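Herkmont Shared Workshop - Members' Forum
Projects > Robotics > Door-opening mobile base, simulation stage

flastivden_lead
Posted 13 September 2026

This thread records progress on the door-opening base under construction in Bay 2. Members who hold a key to the bay are asked to read it before changing anything in the shared project folder.

The drive base and the arm were assembled in June and have not been altered. Work at present is confined to the simulated bedroom, in which the policy is trained before any trial on the physical door. Training runs 256 environments in parallel. Each episode ends at 500 steps or when the door passes the target angle, whichever comes first.

The current room file has been uploaded as bedroom_c. Comments are invited on the door geometry and the handle placement in particular.

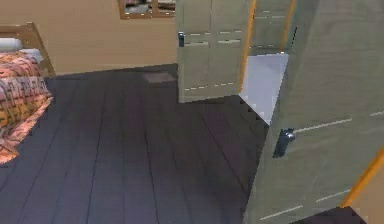 Fig. 1. Room file bedroom_c, render with doors, lever handle at right.

The dashed lines on the door panels are to be left in place until the geometry has been agreed. The orange-yellow edge strips should also remain, as the evaluation notes refer to them.

tanasarn_bench
Reply 1

Thank you for the upload. I wish to register an objection to the floor. The boards are very dark and carry streaks of reflected light, and the floor in the Bostdale room where the trial is planned is pale and matte. A policy that depends on camera input may learn from the wrong cues. I request that floor color be randomized before the next run.

gearbox18
Reply 2

I do not agree that the floor is the first concern. The handle is. A lever requires a downward press followed by a pull, and the gripper on the physical arm has 18 mm of clearance behind the lever on our test door. If the simulated clearance is more generous, the results will not carry over, whatever the color of the boards.

tanasarn_bench
Reply 3

Both matters can be addressed in the same revision. My request stands.

flastivden_lead
Reply 4

The clearance in the room file is larger than 18 mm. It will be corrected. Floor randomization is approved in principle, but it will be introduced in a separate run so that the two changes can be compared. Please do not merge them.

quiet_hours
Reply 5

May I ask why a bed is needed at all? The blanket has a fine repeating pattern and adds to render time on the workshop machine, which other projects also use. The laser cutter queue was delayed twice last week.

flastivden_lead
Reply 6

The bed limits the path of the base and will be retained. A plain blanket may be substituted - please submit one if you have it. Long runs will be scheduled after closing.

gearbox18
Reply 7

Camera resolution is listed as 576 in the configuration and 256 in the training script. Which is correct?

flastivden_lead
Reply 8

576 is correct for evaluation renders only. The script will be annotated accordingly.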